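Gilleck Picture Book Synopses

README, version 2
Last updated August 2, 2019
Maintained by Anayeli Figueroa

What you get

A spreadsheet of 680 short synopses of picture books, mostly for ages three to eight, with subject tags and a column of remarks. The books live on the shelves of the Gilleck reading room. The synopses were written there over several years by people who had just finished reading the book aloud and were, in many cases, still doing the voices.

Version 1 went out in March with the author and illustrator columns swapped. Several illustrators wrote to say they were flattered. Please delete it.

Files

synopses.csv - the main table, one row per book
tags.csv - the tag list, with what each tag is supposed to mean
retired.csv - 55 rows for books that fell apart, went missing, or were chewed
notes.txt - decisions we made and would like to stop discussing

Columns in synopses.csv

id: a number. Gaps are normal. Don't fill them.
title: as printed on the title page, which does not always agree with the cover.
author, illustrator: now in that order. If one person did both, the name appears twice.
year: the year of the edition on our shelf. For the older fairy tales this can be misleading by a couple of centuries.
synopsis: up to 300 words, though most writers ran out of plot well before that.
ending: happy, sad, asleep, or other. "Asleep" is the largest group by a comfortable margin.
tags: separated by semicolons.
remarks: free text. See the warning further down.

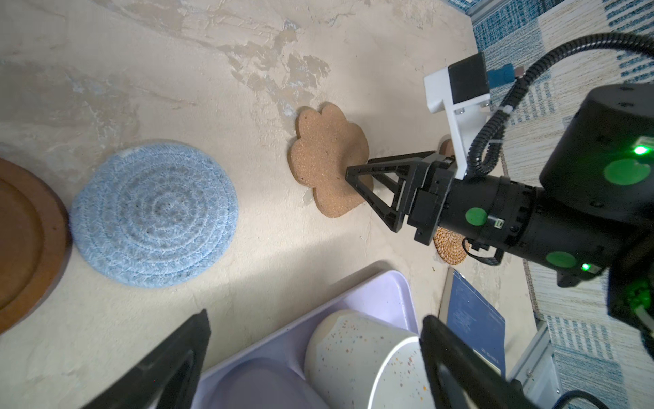

The synopses give away the ending. This was debated. A parent choosing a bedtime book wants to know if the dog dies, and wants to know before page one, so the dog's fate is stated plainly in every case where there is a dog. Cats are covered less consistently. If a rabbit is only resting, the synopsis says so.

How the rows were made

Each writer read the book, wrote a synopsis on an index card, and put the card in the box. The cards were typed into Bridora, our catalog program, which did not care for accents, long titles, or the letter ñ. I repaired those by hand against the books themselves. Anything I couldn't check, such as a title whose only copy had gone home with a family in Alvarado and stayed there, went into retired.csv.

Spelling was corrected. Opinions were moved to the remarks column, where they are having a lovely time together. I left the style alone, so you will find one writer who uses no adjectives and another who seems to be paid by them.

Wordless books are included. Two people summarizing the same wordless book can produce two unrelated stories (in one instance, a comedy and a kidnapping). We kept both versions where we had them, joined by a slash in the synopsis column.
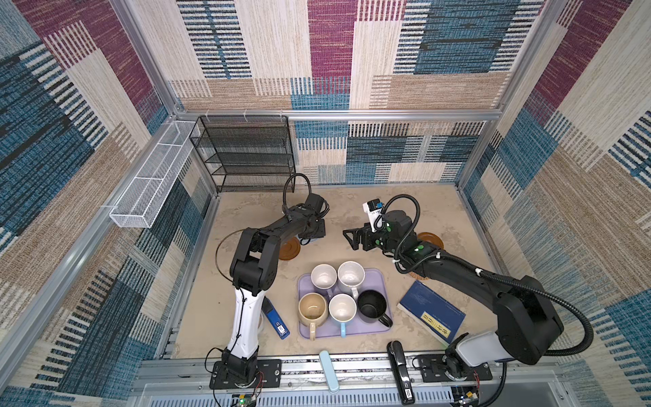 Can I put these synopses in my own library's catalog?

Please do, as long as you credit the Gilleck reading room and leave the remarks column behind. The synopses are ours to share. The books belong to their authors and publishers, and we don't supply any pages, covers, or quotations longer than a title.

Known problems

The tag "friendship" was applied to nearly everything, including a book about cement. Treat it as decoration.

"Bears" and "bear" are separate tags. The first was meant for books with more than one bear. Not all writers got the message, and I'm no longer sure I sent it.

A batch of rows came from the old Virnlow branch, whose cards record what the children thought happened. Some of these are better than the books. They carry the tag "virnlow" so you can keep them or drop them.

The remarks column contains strong language about glitter, pop-up mechanisms, and rhyming couplets that don't. It should not be read aloud at story time.

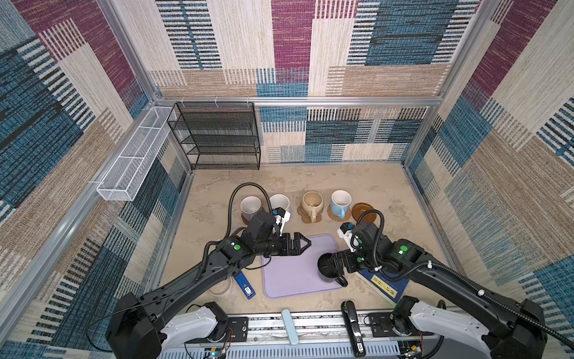

Coverage leans heavily toward donated books, and donated books lean heavily toward trucks, princesses, and the moon. Spanish and bilingual titles are present but thin. Anyone hoping to measure trends in publishing should look elsewhere - what you'd be measuring is what people in our neighborhood clear out of the attic.

Corrections

Send the id, the column, and what it ought to say. Leave them at the front desk for Anayeli Figueroa, on paper, with a legible name. If you're disputing an ending, bring the book.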